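Part-time Sorter and Counter Assistant, Privgate Toy Library

Hours: 16 a week, term time and most of the holidays
Closing date for applications: 25th July
Reports to: Ileana Preda

Privgate Toy Library lends toys, games and puzzles to families, childminders and one retired dentist who is working his way through the marble runs. We have 700 member households, a shopfront with a door that sticks, and a stockroom that was described as "generous" by the man who let it to us. We are looking for someone to work the counter, check in returns and keep the building sets in a state that a four-year-old would consider acceptable. Their standards are higher than yours.

You will be replacing Radu Neagu, who is leaving us in order to do a course in furniture restoration and has asked that we stop ringing him about the label printer.

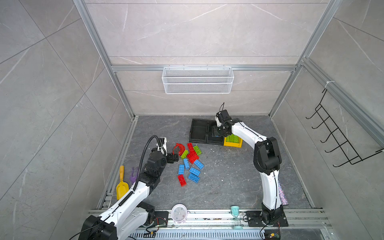 Building bricks and other bits and pieces, with a wire basket on the back wall.

What the job involves

Most of the day is returns. A set comes back in its bag, you tip it out, check it against the card and wash whatever needs washing. The cards were written by several people over many years, so "long grey thing" may appear on one and "the other long grey thing" on the next. You will learn. If a part is missing you ring the family, who will say it was never in there. You note this down politely and move on.

The rest is the counter. You will renew memberships, take bookings for the ride-on tractor (waiting list currently runs to February) and explain the fines, which are 90p per item per week and are treated by some members as a serious attack on their liberty.

There is a certain amount of lifting. The play kitchens are in the upper racks for reasons that made sense when Grigore Vlad put them there, and he is six foot four.
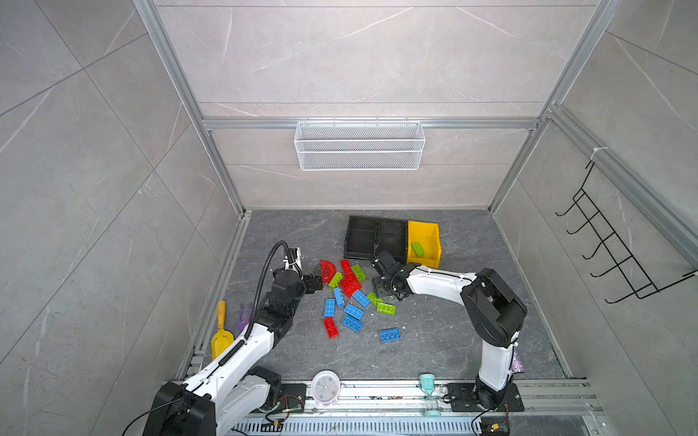
On Saturdays we'd like you in once a month if you can manage it, paid at the same rate with a free lunch from Sârbu across the road. The lunch is a pastry. It is a good pastry, but we don't want anyone giving notice elsewhere on the strength of it.

What we are looking for

Somebody patient, with tidy handwriting and a fairly high tolerance for tunes played by small plastic animals. Experience in a library, shop or nursery would help. So would having been the eldest child. You needn't know anything about toys, though you should be able to tell a jigsaw that is complete from one that someone hopes is complete.

You will use our lending software, Westero, which is older than some of our members' parents' marriages and has to be closed from the left-hand menu only. Paula Dobre will train you on it over your first fortnight and will be kinder about it than we are.

Pay and so on

£12.90 an hour, reviewed each spring. Paid holiday, a pension, and free borrowing for your household, including the tractor, for which you will join the queue like everybody else. The post needs an enhanced background check, which we pay for.

A few things applicants have asked
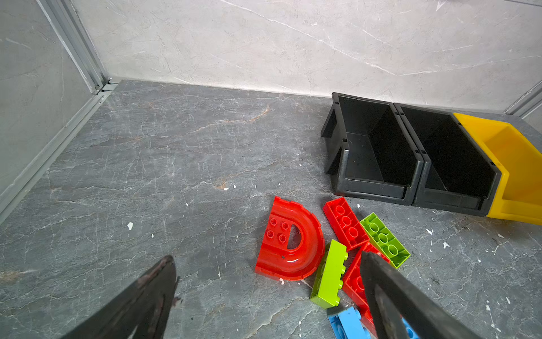
Do I have to replace lost pieces myself?
Paula orders spares at the end of each month, so you only need to write the missing piece on the sheet by the sink.

Is the job open to someone returning to work after a long gap?
We'd be glad to hear from you, and there's no need to account for the gap on the form.

How to apply

Send a letter of no more than one page, with the names of two people who will speak well of you, to Ileana Preda at the Toy Library, or hand it in over the counter. Push the door hard, near the bottom. Please don't send a CV with a photograph on it; last time we had one with a parrot, and it was unfair on the others.

Interviews will take place in the stockroom and last about half an hour, followed by a short exercise with a returned set and its card. Tea is provided.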